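Minutes - monthly cell meeting, October

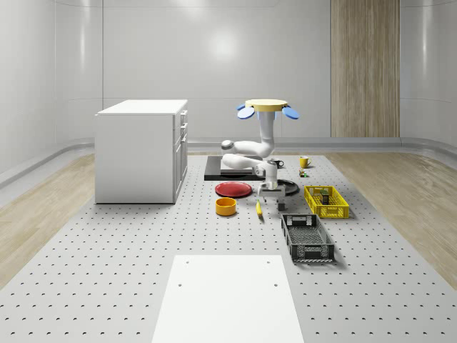

Indale Robotics Workshop, Simulation and Cell Upkeep Group

Present: Matilde Meireles (chair), Bernardo Leitão, Fotis Politis, Sajib Howlader (minutes)
Apologies: Belmiro Esteves

Meeting opened at 4:10 p.m. in the upstairs room at Tapley.

1. Minutes of the last meeting

Accepted with one fix. The spare wrist cable is in the gray cupboard by the stairs and has been there since the summer. Thanks to Bernardo for finding it, and to Fotis for admitting he had ordered a second one.

2. The hanging arm in Nelesach

Most of the meeting went on this, and happily so. Fotis had the new Nelesach build up on the big screen with the arm hanging from its yellow mounting disk, folded over the tray and the gripper pointing down between the red plate and the black one. Everyone agreed it is a huge step up from the old bench model, where the base sat in the middle of everything we wanted to reach.

Fotis explained how the mount is set up. The disk is now the parent of the whole arm, fins included, so if the disk moves, everything below it follows. Before this build the column had its own offset typed in by hand, and every change of height meant correcting two numbers (and usually forgetting one). There is now a single height value in the cell file. Matilde asked that it be locked after each change. Agreed.

Bernardo asked about the fold. With the upper link out to the left and the second link coming back under it, the elbow is close to its limit and he would like more room before anyone tries the far side of the tray. Fotis will try a home pose with the elbow opened by 12 degrees and see whether the wrist still comes down straight. He thinks it will, and was already sketching it on the back of the agenda.

Action: Fotis to save the new home pose under its own name and keep the old one.

3. Gripper and finger contact

Sajib reported on the finger fault. In the long run last month the gripper closed 600 times on the banana, and the log shows 5 closes where the fingers went slightly through the surface before the contact caught. All 5 were at the fast setting. He slowed the last part of the closing move and reran the same list with none. Very pleasing, and a round of applause was given (by Bernardo, mainly).

Fotis pointed out that the plates are a harder test, being low and shallow. The fingers have to come down close to the floor and the floor contact then joins in. Sajib will do the red plate first and the black one after it, then the yellow bowl.

There was some discussion about whether the two fingers should share one friction value. At present they do. Bernardo would like them separate so that a worn finger can be copied from the real cell. Matilde in favor. Left open until Sajib has the plate results.

4. Layout of the work area

Baskets: the yellow one stays at the back with the green and white carton in it, and the dark one stays empty near the front as the drop-off. Bernardo noted that the dark basket is set at a slight angle and asked if that should be squared up. Matilde wants it left as it is, as a good check that the drop-off routine reads the basket's own angle and isn't simply using the room's. Agreed.

Mugs: both to remain behind the plates. The handle grasp isn't ready and Sajib asked people not to add mug tasks to the shared list yet - he has had to clear them out twice.

Floor platform: the hole pattern looks lovely but it is slow to load. Fotis suggested a flat contact surface with the holes kept only for show. Wide agreement. The four holes in the white board at the front should be left alone, as Bernardo uses them to line up his views.

5. Fault log

Entry 3076 is the one that matters. The arm gave a joint limit warning at start-up with no move requested. Bernardo traced it to the saved file holding the joint angles from the bench model, loaded before the new mount was in place. He has changed the loading order so that the mount comes first, then the arm, then the pose. Clean start-ups ever since.

Matilde asked for this to be written up properly, with the order of loading on the first page of the cell notes. Bernardo will do it, and Belmiro to read it through as he knows the older files best.

6. Real cell

Jellaseck have confirmed that the mounting plate will be ready for collection. The bolts are to be tightened in a cross pattern and checked again after the first day of running. Matilde would like the simulated home pose tried at the lowest speed before anything goes on the tray. Fotis is counting the days.

7. Any other business

The upstairs projector needs a new lead. Sajib to bring one from home meanwhile.

Meeting closed at 5:25 p.m. Next meeting at Tapley, same room, Bernardo to take minutes.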